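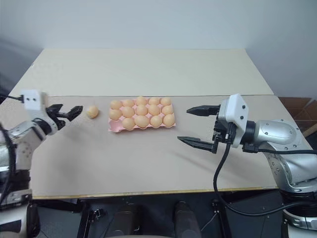 Nivosard open day, Vorkisstead
Forum: Handling and pick-and-place

tarn_bolt
Went on Sunday. Two-arm egg cell, parallel jaws, pulp or foam tray. Cycle was 26 seconds per egg when I timed it. Grustitz sell a suction head that does it in 4.

kelpie185
Suction on a dirty shell is another matter. And the point was two general-purpose arms, same fingers for everything.

tarn_bolt
Then show a dirty shell. Every one I saw was clean and much the same size.

Oda_fan
Did anyone ask about grip force? Those fingers looked hard to me.

kelpie185
I asked. Current limit on the jaw motor, no force sensor. They said 20 trays that morning, and wouldn't give a breakage figure.

tarn_bolt
So no figure.

Oda_fan
Does the right arm ever pick, or only steady the tray?

kelpie185
It picked in the run I watched. Left arm takes whatever lies on its own side.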